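Drilum Hand Grippers: Set-up and Operating Guide
For workstations with a bed or soft surface
Edition of 19 May 2018

Section 4. Preparing the bed station and working with two grippers

4.1 Who should read this section

This section is for the operators who hold the grippers and for the shift leader of the station. It is also useful for laundry and room staff who are moving to the Costano line. Before, these people folded by hand and the work was finished when the cloth was on the shelf. With the grippers, the way the cloth is folded is recorded and used later to teach the Grismont folding arms. Because of this, the movement of the operator is now a part of the product, and it must be done with attention.

If you have folded clothes for many years, you will feel slow during the first shifts. This is normal. Please do not try to reach your old speed in the first week.

4.2 Before the shift

1. Pull the bed sheet flat. Small creases are allowed. A large crease can be caught by the jaw together with the cloth.
2. Check that the marks on the wall can be seen. Do not wipe them, and do not write new marks near them.
3. Put the "do not touch" card upright against the wall at the back of the bed. Cleaning staff must know that the station is in use.
4. Take both grippers from the charger. Look at the jaw pads. If a pad is turned or has a crack, use the spare pair and write it in the station book.
5. Put the wrist strap on before you lift the gripper. Do this for both hands.
6. Switch on the left gripper, wait for the green light strip, then switch on the right gripper.

Note: If the strip stays dark for longer than 4 seconds, switch the gripper off and repeat step 6. After 2 failed starts, call the shift leader. Do not open the housing.

4.3 Starting position

7. Stand at the long side of the bed, facing the wall. Your feet should be a little apart and your back straight.
8. Hold the grippers upright with the jaws pointing forward to the wall. Keep them above the sheet and do not let them touch each other.
9. Keep this position until you hear the tone.

4.4 Taking the cloth

10. Bring the left gripper to the cloth first. Close the jaw slowly on one layer or one fold.
11. Bring the right gripper down to the sheet on the other side of the cloth. Do not close it in the air.
12. Pull gently to open the cloth. If it is twisted, release it and take it again from another place. A second try is not a mistake, and you do not need to stop the recording.
13. Fold the cloth, put it at the side of the bed and return to the starting position. 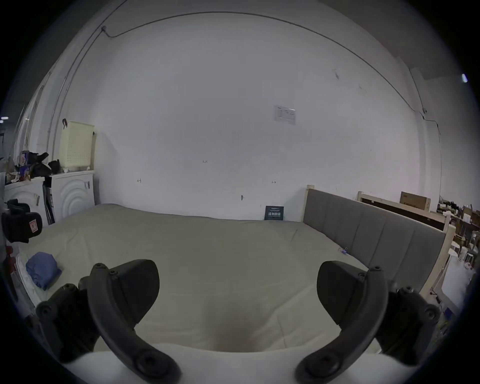
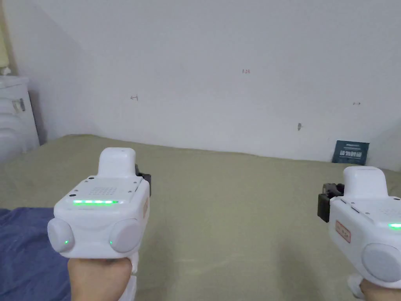
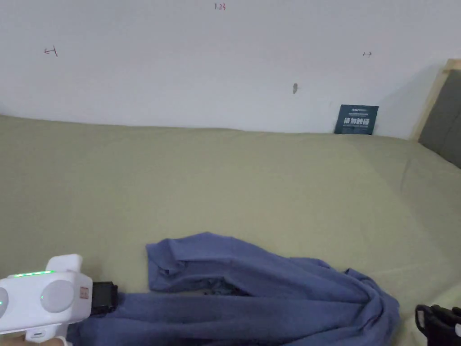

Figure 4-1. Bed station with hand grippers. First: view between the gripper fingers. Second: both grippers pointed toward the bed. Third: left jaw closed on the blue cloth.

CAUTION: Keep your fingers behind the housing when the jaw is moving. The jaw is not strong, but it can pinch the skin.

CAUTION: Do not lean on the bed with a gripper in your hand. The weight goes to the finger bracket and the screws become loose.

4.5 Working time and rest

14. One set is 148 folds. After each set, put down both grippers and rest your hands.
15. Change places with your partner after every set. The partner prepares the cloths and keeps the station book.
16. If you have pain in the wrist or the thumb, stop at once and inform the shift leader. You will be given the preparing work for the rest of the shift.

Note for the shift leader: The Cisneros site finished 2,870 folds in December with this change of places. When the plan is late, please do not cancel the rest. A tired operator pulls the cloth too fast, and such folds must be recorded again.

4.6 What changes in the daily work

The station does not count how many pieces one person folds in an hour, and this number must not be used to compare operators. The station book is only for faults and repeated sets.

Operators often know a better way to fold a certain piece. Please show it to the shift leader before you use it in a set. When it is accepted, all operators of the station change to it on the same day.

When the folding arms are installed, operators will check the folded pieces and correct the difficult ones by hand. The training for this job is described in Section 7.

4.7 After the shift

17. Switch off the right gripper, then the left one.
18. Wipe the pads with a dry cloth. Do not use alcohol.
19. Return both grippers to the charger and sign the station book.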